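Search this site
Search

Entry table and key tray check, Deminley furnished lets

Use at changeover and again in March. Mark each line OK, FIX or N/A and write a comment for anything that isn't OK. Comments from the last round are left in so the next person can see what was found.

1. Tabletop surface. Wipe with a damp cloth, then dry. Feel for splinters, raised grain and sticky spots.
OK. Finish is smooth and a little glossy. Grain and small knots are part of the wood – don't log them as damage.

2. Tabletop edge. Run a hand all the way along.
OK. Edge is rounded, nothing sharp.

3. Table legs. Press down on each corner, then push from the side.
FIX. Slight rock at one corner. Bolt tightened a quarter turn, check again next time.
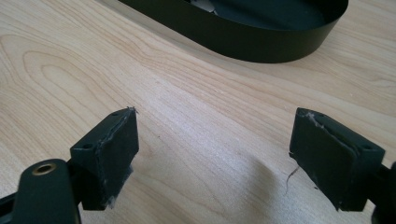
4. Load. The Hastberg limit for this size of table is 9 kg, spread out. No one should sit on it.
OK. Label is still readable on the underside.

5. Key tray. Lift it out and look for cracks in the rim. Check that it sits flat and doesn't scratch the wood.
OK. Black oval tray with a raised rim. Felt pads asked for, 2 packs on order from Mitton.

6. Hanging rack. The post should stand upright and the crossbar should not turn. Try all four hooks.
OK. Light keys only, no bags or dog leads.

7. Keys. Car fobs go in the tray, door keys on the hooks. Check that key rings are fully closed.
OK. Door key tag 102 was hard to read and has been rewritten.

8. Floor near the table. Walkway clear, cables kept to the side, carpet lying flat.
FIX. Carpet edge lifting by the door. Reported.
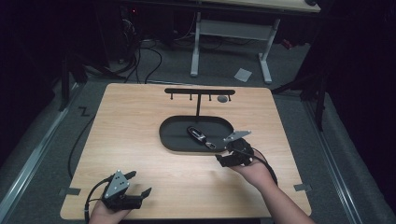 Can the tray and rack be moved to a windowsill?
Leave them on the table. The sills are too narrow for the tray, and keys shouldn't be in view from the street.

Send the finished sheet to the Deminley office before 5 p.m. FIX items stay open until the next check.

2 comments | 9 shares

Contact | Copyright Deminley | Back to top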